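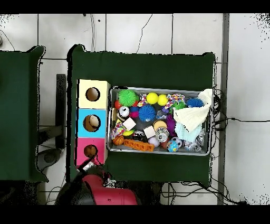
Balls, rope toys and cubes in one metal tray, with the three stacking boxes beside it.

Small toys: how we sort, wash and put away

When a house has small children or a dog, or both like our house, the small toys go everywhere. They are under the sofa, in the shoes, behind the washing machine. I tried many systems before I found one that I can keep up also when I am tired. I write it down for other parents who asked me, and I hope it is useful.

The tray first, the shelf later

My most important tip is to have one tray with a rim. A metal baking tray is good, an old serving tray is good too. In the evening I walk through the rooms and put every small toy in the tray. I do not sort while I walk. Before, I was sorting already on the floor, and I made five little heaps, and then the phone rang and the heaps stayed until the next day.

The rim is important. Balls do not stay on a flat board, and a deep basket hides what is at the bottom. In a tray with a low rim all the toys lie nearly in one layer, so I see quickly if something has a crack or a loose thread.

Put the tray on a table where you can stand straight. My back thanks me for this since February.

Sort by how you wash, and forget the color

For a long time my daughter wanted to sort by color. It looks nice for one evening. But a yellow ball and a yellow rope need different washing, so for me it is better to make groups like this:

Smooth balls and hard plastic
Rubber balls with spikes
Rope toys
Foam
Cloths
Metal things

If a toy is from two materials, it goes with the group which needs the more gentle washing.

Smooth balls and hard plastic

These are the easy ones. Warm water, a little dish soap, a soft cloth. I wash them in the kitchen sink with the plug in, so that the small ones cannot go in the drain. Rinse well and dry with a towel. If the ball has a small hole from the factory, press it under the water and see if bubbles come out. A ball like this takes water inside, and it must be squeezed empty and left with the hole down for the night.

Spiky balls

Between the spikes there is always hair and dust. Water alone moves it from one side to the other side. First I roll the dry ball over a piece of wide sticky tape, two or three times. After this I use an old toothbrush and soapy water, and I brush in circles. Rinse under the tap and shake it hard over the sink.

Do not put the soft ones in the dishwasher. We lost one this way. The spikes on one side became flat and sticky, and it collected even more dust than before.

Look also at the spikes one time per week if your child still puts toys in the mouth. Pull on a few of them with your fingers. If one comes off, the ball goes in the garbage the same day.

Rope toys

Rope toys hold a lot of dirt in the knots. I soak them in a bowl of warm water with a spoon of white vinegar for half an hour, and I press the knots with the thumb to let the water go through. After the soaking, rinse until the water is clear.

Drying takes more time than you think. Hang them up by one end with a clothespin, never in a heap. The outside feels dry after some hours but the knot is still damp, and if it goes in a closed box it will smell. I leave mine for two nights near the radiator, but not on it.

Cut the loose ends with scissors when they are longer than your finger. If a knot is opening, do not tie it again for a dog. Long threads are dangerous when a dog swallows them.

And please keep two sets if you have a dog and a child. Ours have a different place in the house and they never share a bowl for washing.

Foam

Foam cubes drink water like a sponge. I only wipe them with a damp cloth and a drop of soap, then again with clean water, and I stand them on one corner against the wall to dry. If a cube was fully in water, press it flat between two towels. Do not twist it, because it will tear in the middle where you cannot see.

For pen marks a little baking soda on the damp cloth helps. It did not help with the green marker. I am still looking for a solution to this one.

Cloths

All the small cloths from playing go in a mesh bag in the washing machine, together with the kitchen towels. I do not use softener, because it makes them slippery and they wipe badly. Fold them while they are a little warm.

Metal cans and lids

Children love something shiny. If you give them a can, feel the whole edge with your finger before. Wash by hand and dry right away, also inside, so there is no rust at the seam. A dry cotton cloth takes away finger marks.

Stacking boxes with a round hole

Boxes with a hole in the front are very good for storage, because the child can see that something is inside and can put the hand in without taking the tower down. I use them for things that are bigger than the hole is wide, or for cloths. Small balls roll out from the hole when somebody touches the table.

For dust in the corners I use a dry paintbrush, and afterwards the vacuum cleaner with the narrow part. Put the box with the heaviest things at the bottom. My neighbor Ieuan Parri puts a square of non-slip mat between his boxes, the kind for kitchen drawers, and I copied this from him. It costs almost nothing and the tower does not slide.

What I do not keep

After the washing I have the tray again on the table, now clean, and I go through it one last time. Out goes everything with a crack, everything sticky after washing, and every ball which is small enough for the mouth if there is a baby in the house. What is good but not loved goes in a bag in the closet for some weeks. When it comes back, it is like a new toy.

The tray itself

Wash it last. Toys leave sand and crumbs in the corners under the rim. Hot water and a brush, and dry it standing up. If it is your only baking tray, buy a second one for the kitchen. I waited one year to do this and I should have done it in the first week.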